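Udix Hand-Held Gripper, Pair – Blue Pad Version

Sold as a pair (left and right) – Spare pads sold separately – Updated 05/09/2022

Okay, so I've wanted to put this one on the shop page for ages! I'm Larysa Polishchuk, I look after the hand-held grippers here at Govora, and I've been using the Udix pair next to our older Kestach set since we got our first box in. If you're picking between the two, I hope my notes save you some time.

The big difference is the fingertips. The Kestach has hard, narrow tips and it's great on cups, pens, jars, anything with a real edge to it. Cloth is where I kept getting annoyed with it (thin cloth most of all, it just slid out). The Udix has wide blue pads on the inside of each finger, and two linkages that swing nice and far open, so you can come down over a fold without having to aim so carefully. I like folding tests for this kind of thing – a big flat surface, one piece of fabric, one gripper in each hand.

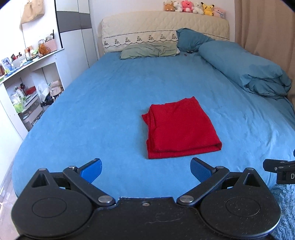
Red cloth on a blue sheet, with both grippers out.
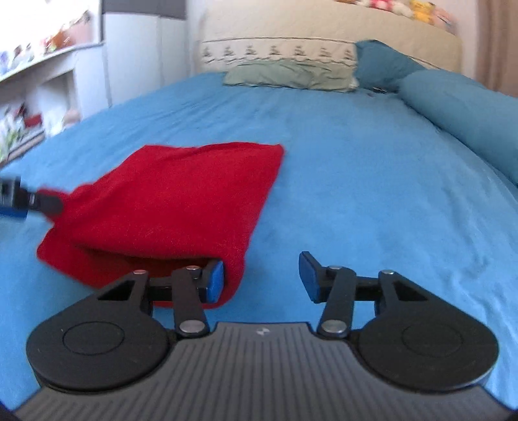 My advice is to start with something thick and folded a couple of times, then work down to single layers. Matúš Trnka on our bench does it the other way and swears by it, so suit yourself! Either way, slow down for the last bit of the close. The trigger is light, lighter than the Kestach for sure, and I crushed plenty of neat corners before I got used to it.

Things I don't love: the pads pick up lint and need a wipe with a damp cloth, and the housings are chunky, so tight drawers are a pain. My wrists also want a break after 2 hours.

Opening is 100 mm on the standard fingers and 140 mm on the long ones. You get 3 sets of pads in the box, plus the little screwdriver. The camera mount is the same as on the Kestach, so your old bracket will fit.

Long fingers are back in stock in December. If you want to try a pair first, write to Karthik Weerakoon at the loan desk and tell him which fingers you'd like.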